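Remel Home Visit Program
Progress report to the Agbeko Fund, second reporting period

It has been a really good six months, and we are glad to be able to tell you so in some detail. When you agreed to fund the second stage of the home visit program, the open question was whether older adults with heart failure in the Clirkham area would let a nurse into the kitchen to go over their medicines, and whether their insurance plans would pay any attention to what the nurse found there. On the first point we can give you a firm yes. On the second we have made more headway than we planned for, though there is still work to do.

Visits

Our nurses completed 1,046 visits in this period. Each visit follows the format you approved: a review of every prescription and over-the-counter product in the home, a weight and blood pressure reading, a talk about salt and fluids, and time at the end for whatever the patient wants to bring up. That last part has grown. Patients ask about coverage far more than they ask about their hearts. They want to know why a refill cost more this month than last month, or what the letter from the plan means, or whether they are allowed to say no to the mail-order pharmacy. Our nurses now carry a short plain-language sheet on appeals and exceptions, and it has been the most requested piece of paper we have ever printed!

Visits still run longer than the budget assumed. We had planned on back-to-back appointments in the Clirkham apartment buildings, and that works nicely, but the farm roads to the north add a lot of driving. We have started grouping the rural visits on Wednesday, when both nurses are on the road, and the schedule has settled down since then.

Prior authorization

This is the part we are most excited about. In your letter you asked us to follow what happens when a cardiologist prescribes one of the newer heart failure drugs and the plan asks for prior authorization before it will pay. We followed 58 of these requests from the day they were submitted to the day the patient either had the drug in hand or gave up on it.

Some of what we learned will not surprise you. Requests that went in with a complete record moved quickly. Requests that were missing an echo report or a list of earlier drugs tried were sent back, and then they sat. What did surprise us was how often the missing item was already in the home, in a folder or taped inside a cabinet door. A nurse could find it, fax it from the office that afternoon, and get things moving again. We had written this program up as a medicine review with some coverage help on the side. From the patient's point of view it may well be the other way around.

The staff at the cardiology clinic have been wonderful to work with. They now send us a note when a request comes back incomplete, which they had no reason to do before, and we send back whatever we turn up. It is a small arrangement and it costs almost nothing. We would love to try it with the kidney clinic next.

Equity measures

You asked us to report separately on patients who are also enrolled in Medicaid, and on patients whose first language is not English. Full tables are in the attachment. In short, patients with both kinds of coverage accepted visits as readily as everyone else, and they stayed with the program. Patients who needed an interpreter were slower to sign up. Phone interpretation was the weak spot. People hung up, or said yes to everything to get off the line. Since we began sending an interpreter along in person for the first visit, sign-ups have improved a good deal, and the second visit often goes fine by phone once everyone has met.

We are being careful with these results. The groups are small, and the in-person interpreters started partway through the period, so the before and after are not a fair match. By the next report we should be able to say more.

Arari

The shared visit record, Arari, is now in use by the whole team. It replaced the paper packets in the first month and we have not looked back — even our most loyal paper user has handed in her clipboard. Nurses fill it in on a tablet during the visit, and the pharmacist can see the medicine list the same day. It does not yet work well without a signal, so the rural visits are still written up in the car or back at the office. The developer has promised an offline version, and we have held back the final payment until it arrives.

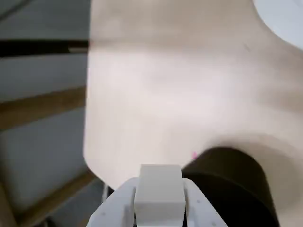

Close-up, beige surface with a rounded corner.

Staffing and spending

We are at full strength, with two nurses, a half-time pharmacist and a half-time coordinator. One nursing post was vacant for the first few weeks, so salaries came in under budget. Mileage went over. With your program officer's approval we moved part of the salary savings to cover mileage and the rest to interpreter fees. Overall we are slightly under budget and do not expect to ask for anything more this year.

Problems

There are 2 we want you to know about. The first is the offline problem already mentioned. The second is referrals from the hospital, which come in bursts. We get a stack after a holiday weekend and then very little, and patients in the stack wait longer than they should for a first visit. We have asked the discharge office for a daily list in place of the weekly one. They are open to it, and a trial starts in September.

Next period

We will keep the visit numbers steady and put our extra effort into the authorization work. The appeals sheet is being translated, and patients are reading the drafts before they go to print. We also plan to sit down with the largest of the local plans and show them what a returned request looks like from the patient's side, with a timeline of each step. Their pharmacy team has already said they would like to see it, and we can't wait to have that conversation.

The tables, the budget sheet and a copy of the appeals handout are attached. If you would like to ride along on a visit day, please let the office know and we will check with the patients first.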